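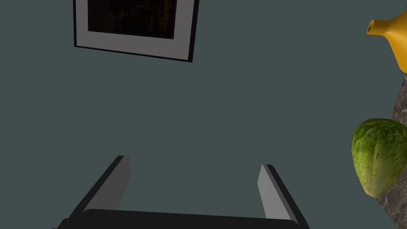

Wie ein Roboter in einer erfundenen Küche übt

Wenn du lernst, einen Apfel aus einer Schale zu nehmen, brauchst du einen Apfel. Ein Roboter kann auch ohne üben. Seine Küche steht nur im Computer. So eine nachgebaute Welt heißt Simulation.

Das Forschungsteam von Paraskevi Dimitriou in Herneck arbeitet mit solchen Küchen. Die Forscherinnen und Forscher wollten wissen: Lernt ein Roboter besser, wenn er immer in derselben Küche übt, oder wenn sich die Küche ändert?

Was der Roboter sieht

Der Roboter schaut durch eine Kamera, die schräg auf seine Greifhand blickt. Die Hand hat zwei Finger. Dazwischen ist Platz für das, was sie greifen soll. Manchmal sind vor der Kamera fast nur eine graugrüne Fläche und ein dunkles Bild mit Rahmen. Dann muss der Roboter herausfinden, wohin er sich bewegen soll. Auch das gehört zur Übung. 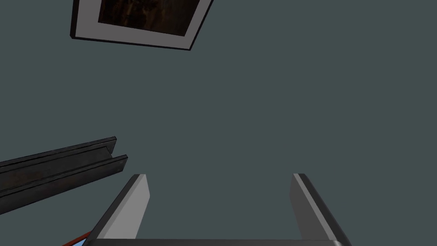 Der Versuch

Das Team ließ 2 Programme lernen. Jedes durfte 800 Mal üben. Beim ersten Programm blieb alles an seinem Platz. Beim zweiten lagen die Sachen nach jeweils 10 Versuchen anders – mal weiter links, mal dichter beieinander.

Danach kam die Prüfung: 300 Aufgaben in Küchen, die beide Programme noch nicht kannten. Das zweite Programm löste mehr davon. Das erste hatte sich vor allem gemerkt, wo etwas liegt. Lag der Apfel woanders, griff es oft daneben.
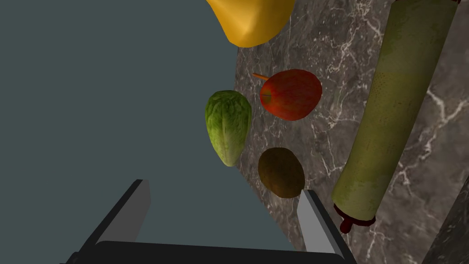
Apfel, Kiwi und ein grüner Salatkopf vor dem offenen Greifer, alles am Computer erzeugt.

Und in echt?

Eine Simulation ist nie ganz genau. Ein echter Apfel kann wegrollen oder eine Druckstelle bekommen, und der Computer muss das alles ausrechnen. Deshalb will das Team im August mit einem richtigen Roboterarm weitermachen. Dann wird sich zeigen, wie viel vom Gelernten er dort gebrauchen kann.

Kontakt: Kinderseite Herneck | © Januar 2026 | Nach oben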